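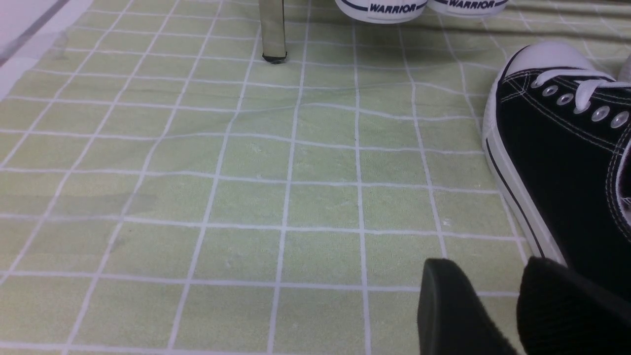
What does the Niven Robotics Club do?

The club meets at Dekstead School, Warnumau, and is open to pupils in the upper three year groups. Members learn to set up, drive and program a robot arm, and each year they prepare an entry for the Gustcombe Tidy Challenge, in which a robot must sort and put away everyday household items. The remaining sessions are given over to basic electronics, simple programming and the keeping of a written logbook.

Does my child need any experience?

No previous experience is required. New members join a small group with at least one pupil who has completed a full year, and they are shown how to start and stop the equipment safely before they operate it. Pupils who have already done some programming at home are welcome, but they follow the same introduction as everyone else.

When are places offered?

Applications for the spring intake close on Dec 15, 2024. The club has 33 places. Where there are more applicants than places, names are drawn by lot, and those not drawn are kept on a waiting list until the end of March. A place on the waiting list does not carry over to the following year.

What is the Tidy Challenge?

Each team is given a marked floor area and a set of items to be picked up and placed where the rules require. The item list changes every year. Footwear is included in the current list, and teams may practise with any shoes they choose, provided that they are clean and that the laces are done up. The organisers supply the shoes used in the judged rounds.

A judged round carries a maximum of 200 points. Half of these are awarded for correct placing and the rest for care in handling, the logbook and a short talk given by the team. Points are deducted if an item is dropped or if a team member touches the arm while it is moving.

How does the robot learn to pick things up?

Members begin by guiding the arm by hand control while its wrist camera records the view. These recordings are then used to train a program which attempts the same movement alone. Our teams are asked to make at least 100 recordings of a task before they train anything, and to vary the position of the item each time. The club's shared store currently holds 2,071 recordings, all of which may be used by any member.

Recordings that end in a missed grasp are kept in a separate folder. They should be labelled and must not be deleted.

May members bring items from home for practice?

Members may bring soft or sturdy items such as shoes, hats, plastic cups and cushions. Glass, sharp objects and anything of value should be left at home. All items must be labelled with the member's name and taken away at the end of the session. The club cannot accept responsibility for loss or damage.

Could my child appear in a recording?

The wrist camera points towards the work area, but hands, feet and clothing may sometimes come into view. Recordings containing a recognisable face are removed from the shared store. Parents and carers are asked to complete the consent form before the first session - a pupil without a form may attend, but may not work beside the arm during recording.

What should members wear?

School uniform or ordinary clothes are both suitable. Long hair must be tied back, and scarves, lanyards and loose jewellery must be removed. Closed shoes are required at all times, including for visitors.

Is there a charge?

Membership is free. Teams travelling to Gustcombe are asked to contribute to the cost of the coach, and help is available on request from the school office. Requests are treated in confidence.

Can parents attend the competition?

Each team member may invite two guests. Seating is at the side of the hall, and guests are asked to remain there while a round is in progress. Flash photography is not permitted, as it can affect the cameras on the robots.

Who should be contacted with other questions?

Please write to the Niven Robotics Club, care of the school office at Dekstead. Questions about the rules of the Challenge should be sent through the club and not directly to the organisers, who reply to registered teams only.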